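I have been going to our township meetings for two years now, mostly because of the drainage ditch behind my street, and I had planned to stop once the ditch got fixed. The ditch got fixed in the spring. Then the ethics ordinance came up, and I am still going.

The short version is that the township wants a rule about outside work and gifts for elected officials and department heads. We have never had one. We have a paragraph in the employee handbook that says staff should "avoid the appearance of favoritism," and the township attorney said at the September meeting that the paragraph does not apply to elected people at all. That surprised a few of the trustees, or at least they said it did.

What started it was the paving contract. Zurard got the job to resurface the north end roads, and one of the trustees had done bookkeeping for Zurard the year before. He disclosed it after the vote. As far as I can tell he broke no rule, and the Zurard bid was the lowest one. But he voted on it, and he should have said something first. People were upset and I think they had a right to be. 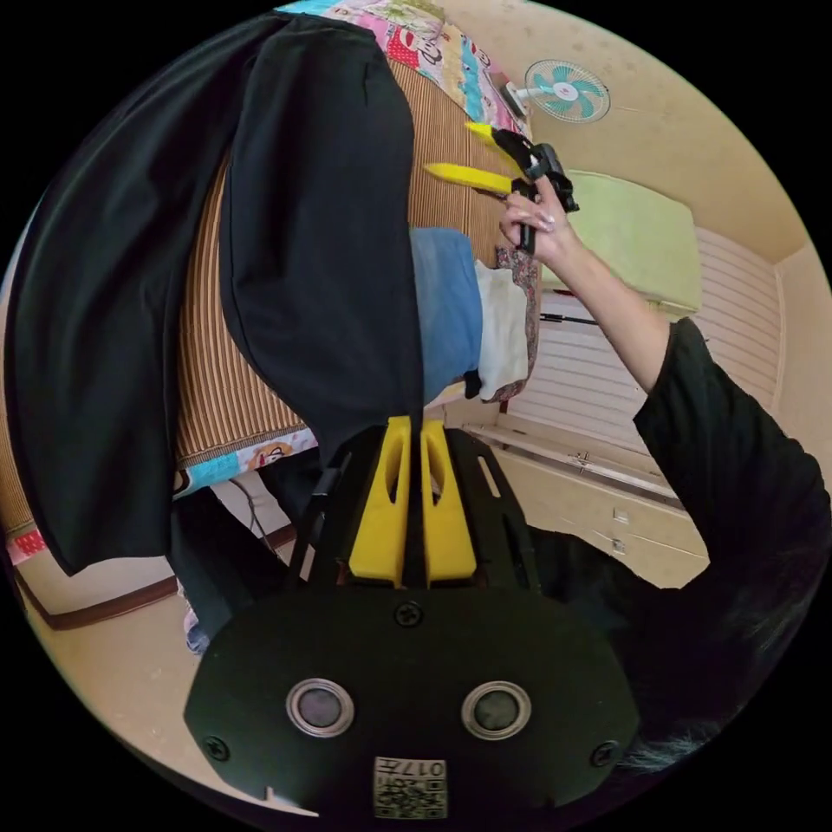
What the draft says

The draft is 10 pages long. I read all of it, and it is not bad reading as these things go. Any official who has been paid by a company in the past 34 months has to say so before a vote involving that company, and has to sit out the vote. Gifts over $200 in a year from one source have to be reported to the clerk. Gifts under that do not.

I asked where the 34 months came from. The answer was that an earlier version said three years, somebody wanted two and a half, and they went back and forth until they landed there. I would have picked three years. It is easier to remember and easier to check.

The reports go in a binder at the clerk's office. You can look at the binder during office hours, which end at 4:00. Most people I know are at work at 4:00. I suggested putting the reports on the township website, next to the meeting minutes, and was told the website is run under a contract with Sutora and every new page costs extra. I asked how much extra. They are going to find out.

There is also a complaint process. You fill out a form, sign it, and give it to the clerk, who passes it to the township attorney. The attorney decides whether it goes to a hearing. My problem with this is that the attorney is hired by the same trustees the complaint might be about. I don't think our attorney would bury anything. I would still want complaints to go to someone outside, and the next county over does it that way. 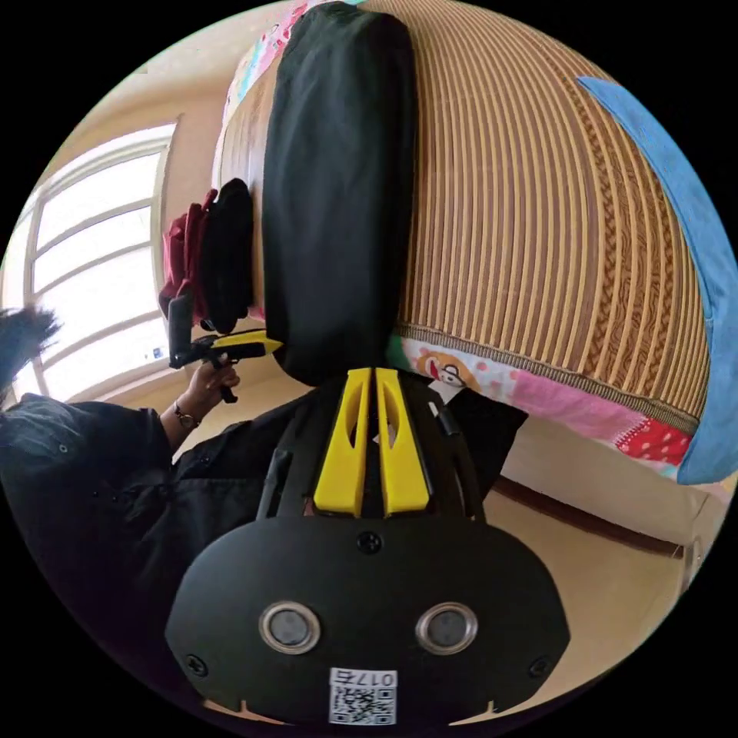 The other thing I would change is the penalty section. A first violation gets a written warning, and so does a second. After that the board "may consider further action," with no word on what the action is. I have read that sentence several times and I don't know what it commits anybody to. A fine would be clearer. Even a public reading of the finding at the next meeting would be something.

In fairness, the trustees who wrote this did it on their own time, and they took comments from the floor at both meetings where it was discussed. The gift section got tighter after the first round. It used to leave out meals entirely, and now meals count toward the total.

The Zutum Road question

Some people want to hold the ordinance until the Zutum Road land sale is finished. The argument is that new disclosure rules in the middle of a sale could slow it down. The buyer is Vasiliauskas, the lumber company, and they have been waiting on a closing date since early summer.

I don't find this convincing. If nobody on the board has ties to the buyer, disclosure takes a minute per person. If somebody does, we should hear it before the sale closes — that is the whole point of having the rule.
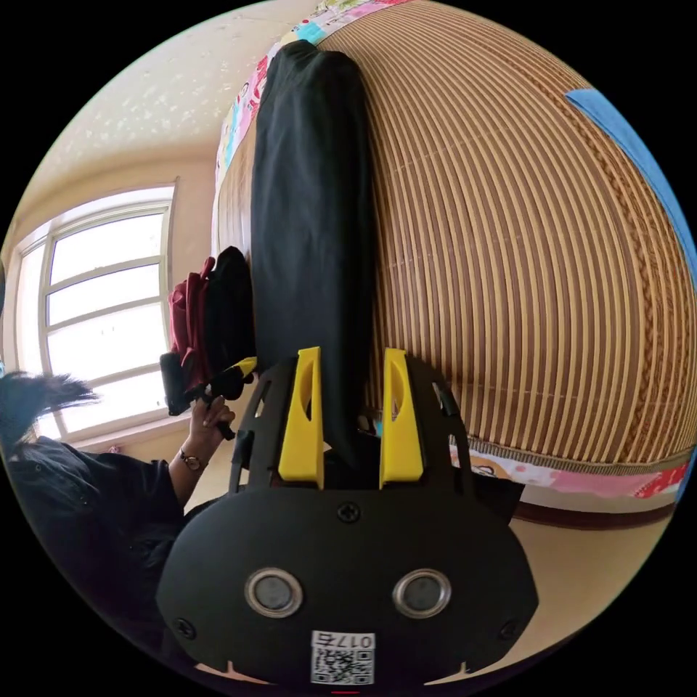 What happens next

The second reading is at next month's meeting, 7:00 in the evening at the township hall. There is a comment period before the vote. You get three minutes and you have to sign the sheet by the door before the meeting starts. They have been strict about the sheet lately.

I plan to speak about the website and the complaint process and leave the rest alone. If you only have time to read part of the draft, read pages four through six. The clerk will give you a paper copy if you ask at the counter.

I will post the vote when I have it, and the cost of the extra web page if they ever get a number from Sutora.

This site uses cookies to remember your preferences and count visits. By continuing to browse you agree to our use of cookies. Accept | Learn more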